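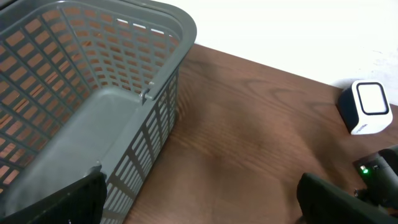 A plastic laundry basket on a table.

Solange Leclerc spent most of her working life reading other people's invoices. For 17 years she was a financial examiner attached to a regional organized crime unit, and the case she is still asked about is the one that broke up the Perron group, a family network that controlled waste hauling and a good part of the loan business in the port town of Stondden.

She retired in June. Her book on the case, which she wrote with the help of former reporter Jaxon Kowalchuk, comes out this spring. We spoke by phone on Jan 16, 2022, and again a few days later when she wanted to correct something she had told me about the dates of the first searches.

"I had the order wrong," she said. "The office was searched before the house. People care about that, and so do I."

Leclerc did not set out to work on organized crime. She trained as an accountant and took a job checking public contracts. The first Perron file reached her desk as a routine billing complaint. A school district had been charged for hauling on days when its buildings were closed, and a clerk there had written a short letter asking for the money back.

"It was a one-page letter and it was polite," Leclerc said. "The district got its refund in four days. I had never seen a hauling company pay anyone back in four days. They usually argue with you for a year. So I pulled the rest of their contracts."

What she found was a company called Flurnen, which owned trucks, and a second company called Clorniven, which owned nothing. Clorniven had no vehicles and no yard. It had a bank account, a mailbox and a director who was 81 and lived in a nursing home. Over the period she looked at, Flurnen paid Clorniven 243 separate invoices for what was described as route consulting.

I asked her what route consulting was.

"The man who signed the invoices was asked that in court," she said. "He said it was advice on routes."

The Perron name did not appear on either company. The family had been in Stondden for three generations and was known there for a restaurant, a boxing gym and a habit of paying for funerals. Kowalchuk, who covered the town for a local paper before the trial, joined our second call and said that most residents had a clear idea of who ran the hauling business even if the paperwork said otherwise.

"You could ask at the bakery," he said. "They wouldn't give you a name, but they would tell you which restaurant to go to if you had a problem with your trash pickup. I wrote that once and my editor took it out. He said it wasn't a fact. He was right about that. I couldn't have backed it up."

Much of the public attention in the case went to the violence. Two rival haulers had their trucks burned, and a city inspector was beaten in a parking garage. Leclerc said she understood the attention but that neither of those crimes would have been enough to reach the people at the top. The men who carried them out did not talk, and one of them still has not.

The loans were the other half of the business. Small shop owners who could not get bank credit borrowed from the family at rates that, by the unit's calculation, came to 60 percent a year. When an owner fell behind, he was offered a partner. The partner would be someone with a clean record who put in no money and took a share of the receipts.

"That part bothered me more than the trucks," Leclerc said. "I sat across from a man who had run a hardware store since he was 20. He was keeping two sets of books, one for the tax office and one for them, and the one for them was the accurate one. He was very proud of how accurate it was. I used it as an exhibit."

She was reluctant to say much about the witnesses beyond what is in the court record. Several moved away. The hardware store is closed. She said she exchanges cards at the holidays with one of them and left it there.

The searches were carried out over two mornings. Officers took ledgers, phones and a good deal of cash, but the item that ended up mattering most was a desk calendar from the Flurnen office. Someone had written small numbers in the corners of certain days. Leclerc spent most of a winter comparing them with the Clorniven invoices and with cash deposits at three banks. The numbers matched the deposits, with the last zero left off.

"Everyone wants it to have been a code," she said. "It was a person saving space on a calendar."

The trial lasted most of a year. The defense argued that the family had no ownership in either company and that the payments were a tax matter at worst. Kowalchuk attended nearly every session. He said the jurors looked tired during the financial testimony and that he did not blame them.

"Solange was on the stand for six days," he said. "By the third day I had stopped taking notes on the math and was writing down what people did when she talked. One of the defendants did crosswords. He put the pen down when she got to the calendar."

The two met in the hallway outside that courtroom and did not get along at first. Leclerc thought his paper had printed the name of a witness too early. Kowalchuk says it was already in a public filing. They still disagree about it, and the book gives both versions.

The convictions covered extortion, money laundering and fraud. Two of the sentences were later reduced on appeal. Flurnen was sold and its routes were divided among three companies, and the town now rebids its hauling contracts every two years.

I asked Leclerc if she thought the group was gone.

"The people I looked at are in prison or they're old," she said. "The lending is harder to say. If a shop owner can't borrow from a bank, he is going to borrow from someone. I haven't seen the files since I left, so anything I told you would be a guess."

She has not been back to Stondden since the trial ended. Kowalchuk still lives there, a few streets from the old Flurnen yard, where the city is putting in a bus depot. He said the restaurant is open under a new owner and that the food is about the same.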